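1/ Spent my Saturday doing a chain of title check on a 60-page trademark file, because I know how to live. A thread, for anyone thinking of buying a small brand off a nice person in Cuscombe. 5 Sep 2026

2/ The brand is Plulta. My client, Birger Nyberg, wants to buy it from Zerkodley, a two-person outfit that sells label software. Everybody likes everybody. There was talk of "just doing a handshake and a bank transfer."

3/ First search: the registered owner of Plulta is Bondarchuk. Zerkodley isn't on the register at all. Zerkodley has been paying the renewal fees for years, like a tenant quietly repainting someone else's house.

4/ I rang Wiebke Gerlach at Zerkodley. Yes, they bought it from Bondarchuk. Yes, there was an agreement. Was it recorded? "Recorded how?"

5/ The agreement surfaced in a ring binder. It's signed by Zakhar Moroz for Bondarchuk and it assigns "the logo, the goodwill and the kettle." It does not mention the word mark. The kettle is very thoroughly conveyed.

6/ So now we need a confirmatory assignment, signed by someone with authority to bind Bondarchuk, covering the word mark by number. Please put the number in. I have seen a deed that identified a trademark as "the blue one."

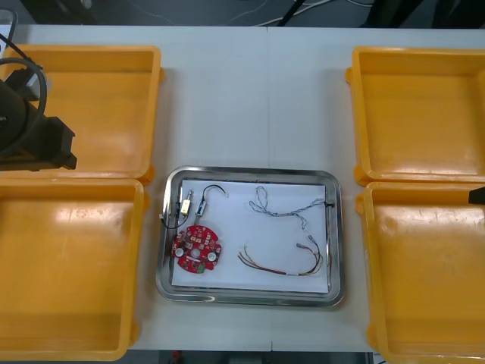
Parts tray and bins, Saturday.

7/ Second search, the personal property securities register. There's a security interest over all of Bondarchuk's present and after-acquired property. The debt behind it was some $3000, for office chairs.

8/ Antonina Harasym, who was the lender, told me it was paid off ages ago and she'd assumed the registration "wore off." Hers has no end date. It will outlive the chairs and quite possibly me.

9/ She's happy to sign a release, bless her. Get the release in writing AND get the registration discharged. One without the other is a nice letter in a drawer.

10/ Someone will ask why it matters if the loan's been repaid. Because Birger's bank will run the same search I did, see the same entry, and send him a form with 60 questions on it.

11/ Order of play, if you're stuck with one of these:
- confirmatory assignment from the old owner
- release and discharge from the lender
- record the assignment to the current seller
- then, and only then, the sale you thought you were doing

12/ Melaniia Boiko from my office reckons we could skip a step and have Bondarchuk assign straight to Birger. We could. I'd still want Zerkodley to sign as well, and I'd still lose the argument about who pays for the extra page.

13/ Total cost of fixing it: 4 signatures and my weekend. Birger has asked whether he gets the kettle. I've told him to put it in the schedule.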